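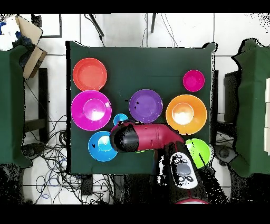
*Fig. 1. Table setup, overhead camera, dishes spread out on the green cloth.*

# Gripper and camera comparison, final report (draft 2)

Group: Trinidad Escobar, Benedito Medeiros, Josefina Valdebenito
Advisor: Cristóbal Fuentealba

## What we wanted to find out

Two questions. Does the Romell parallel gripper hold plastic dishes by the rim better with bare fingers or with the rubber sleeves? And which camera is better for choosing the grab point, overhead or side? Original plan had a third question about the controllers (Cludus vs. the stock one) but we ran out of time, see the end.

## Setup

One arm, one table, plastic dishes from the kitchen aisle. Dishes go anywhere on the cloth as long as they aren't hanging over the edge. Cloth stays on for every run, bare table gave too much glare in the first tries.

Overhead camera gives color plus depth. We cut out anything past the depth limit so the picture gets black speckle along edges, mostly near the arm. Side camera is color only.

Each run: lay out dishes, start the program, arm picks a target, grabs the rim, lifts, holds for 7 seconds, puts it down. A drop before the 7 is a fail. So is pushing a neighbor dish off the table. Touching a neighbor is only a note.
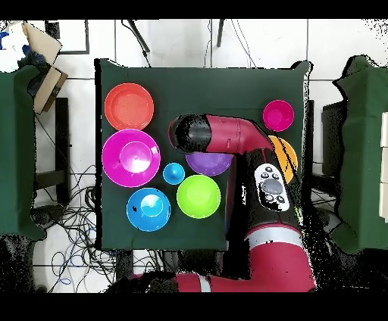
We did 20 runs in every block and then swapped one thing. Swapping fingers takes 14 minutes if the screws cooperate, which they did'nt in October. After a swap you have to redo the zero position or the fingers close off center. We forgot once and threw out that whole block, so it isn't in the totals.

Total good runs logged: 237. Odd number becuase of the stopped ones (cable snag, program hang).

## Results, fingers

- Bare fingers: fine on thick rims. Slip on thin shiny ones, mostly a slow rotation and then a drop.
- Sleeves: fewer drops. But the fingers get wider, so they bump into the next dish when things are packed close.
- Cups: bad with both. Nested cups worst, the program grabs two rims as one.

Josefina V. thinks a half sleeve (tip only) would fix the bumping. Not tested. Would need to print new ones on the Troncoso printer and there was a line for it all month.

## Results, cameras

Overhead was better for picking the target. Colors separate well against green, even the lime bowl, which we were worried about. Weak point is the arm itself, it covers part of the table when it reaches in and whatever is under it goes missing from the dish list. We fixed part of this by taking the list before the arm moves and not updating it until it backs off. Slower but fewer wrong grabs.

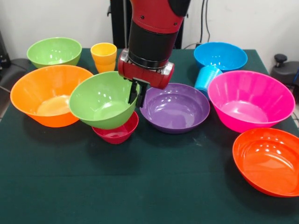

Tilt was the thing we had not planned for. We assumed a rim grab would lift a bowl flat and it mostly doesn't, the weight is all on one side of the fingers. From overhead a tilted bowl just looks like a smaller bowl, and the program was happy to call that level. The side view is much clearer: the light green bowl is held by its rim with the inside turned to the camera, and it covers part of the small red one under it. So for checking the lift we ended up trusting the side camera. Also for put-down, a bowl that comes in tilted lands on its edge and can tip into the one next to it.

Using both at once would be the obvious answer. Benedito got them running together near the end but the timestamps drifted and we couldn't match the frames well enough to score anything.

## Problems

- Side camera mount moved when somebody bumped the table. Taped it. Moved again.
- White reflections inside shiny bowls read as separate objects in the early version. Raised the minimum size, mostly gone.
- Flatska software update reset our grip force, lost a morning finding out why.

## Not finished

Controller comparison. Cludus unit was hooked up and moved the arm but we never got a full block on it. Josefina Arancibia's group has it next term, our config files are in the shared folder under `old/`, use the second one, the first has the wrong zero.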